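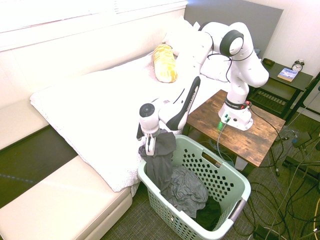

A basket with holes, for clothes that like a view.

Why do clothes wrinkle?

Look at cloth very, very closely and you'll find threads, and inside the threads are tiny fibers. Leave a shirt in a heap and the fibers get bent. Leave it there long enough and they get used to being bent, a bit like you on the couch.

Cotton wrinkles easily. Wool is springy and mostly bounces back. Heat and damp make it worse, so a warm load left in a pile overnight comes out looking like a map of the mountains. 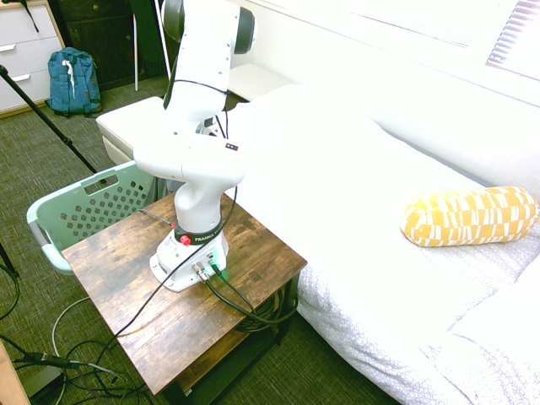
A made bed is a good flat place to fold. Move the yellow bolster first.

Folding is bending too, of course — but you get to pick where the creases go. Lay a sweatshirt face down, smooth it with your hands, tuck in the arms and fold it in half. If you are 8, this takes one minute. If you are 11, it takes all afternoon and some sighing.

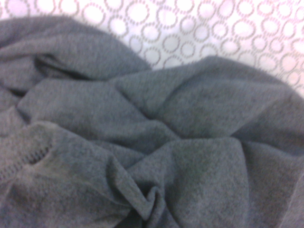
Gray and fuzzy, with hills and valleys.

The fuzz on a fleece is called nap. Makers brush the cloth until little fiber ends stand up, and those trap air, which keeps you warm. It's the only nap your laundry should be taking.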